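About Us

Hi, and welcome to Soltura! I run a small language school out of an apartment building in Costton, and if you've landed on this page you're probably wondering whether we're the right place to finally get your Spanish (or Portuguese, we do that too) off the ground. I'll try to tell you enough that you can decide.

I started teaching at my own kitchen table. I had four students, one whiteboard that kept falling off the wall, and a stack of worksheets I'd written myself because I couldn't stand the textbook. Everyone in that first group had taken Spanish in high school and everyone swore they remembered none of it. By July they were arguing with me about soccer, in Spanish, with terrible grammar and a lot of confidence, and I thought, okay, I want to do this all the time.

The name comes from that. Soltura is the word you use when somebody does a thing with ease, when they've loosened up. It's what I'm after with every student. I care much more about you being able to phone your mother-in-law than about you filling in a chart of verb endings. We do get to the verb endings, don't worry, and there's one colleague here who loves them so much that she runs a whole evening on the subjunctive. It fills up!

How we teach

Groups are capped at 9 people. I tried bigger ones for a while when we had the rooms on Ostrowski Street, and the shy students just disappeared into the back row, so we went back to small. Classes run 75 minutes and the first 20 are always talk, no books open. You'll hear about somebody's bad landlord, somebody's new puppy, what everyone had for lunch. Then we take whatever went wrong in that chat and work on it. It means I can't hand you a neat lesson plan for the whole term, and I know that drives some people crazy, but it's how I learned and it's how I teach.

We also label things. Everything, all over the place, for the first few weeks: la puerta, el balcón, la manija. New students laugh at the sticky notes and then one day they catch themselves saying "cierra la puerta" to the dog.

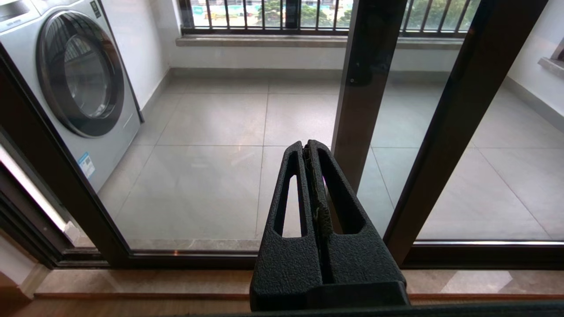
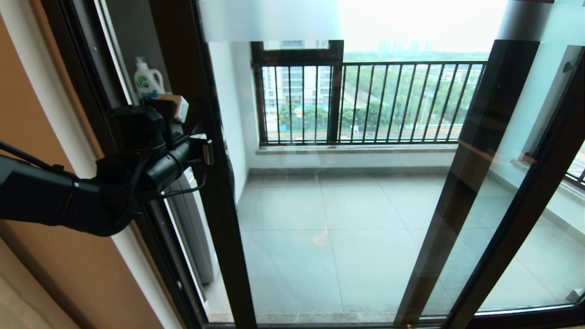
The sliding glass door, or la puerta corrediza if you're in Beginners 1.

Who comes here

All sorts. We have nurses, two brothers who want to walk across northern Spain, a retired bus driver who reads more novels than I do, and plenty of people who married into a Spanish-speaking family and are tired of smiling and nodding at Thanksgiving. Around 400 people have taken at least one term with us since the kitchen table days, and a good number of them keep turning up for the monthly potluck long after they've stopped paying me.

You don't need to have any Spanish at all. If you do have some, come in for a chat first and we'll find you a group. There's no placement test — I just talk to you for a bit and see where you get stuck. Please don't study for it. People do, and then they end up in a group that's too hard and feel miserable for three weeks until we move them.

What it costs

A ten-week term is $311, and that includes the reader (we print our own at Janesen Copy, so it's spiral bound and it lies flat, which I'm sillier about than I should be). You can pay in two parts. If you miss a class you can sit in on another group at the same level that week, just send a note so there's a chair for you. Private lessons are possible in the mornings but I only have a few slots, and honest warning, most people have more fun in a group.

Getting started

New groups begin four times a year. The beginner groups go first, so if a time works for you, write to us sooner than you think you need to. Evening classes start at 6:30 p.m., and the door downstairs locks at 7, so ring the bell marked Soltura if you're running late. Somebody will come down for you, and yes, they'll make you say who you are in Spanish.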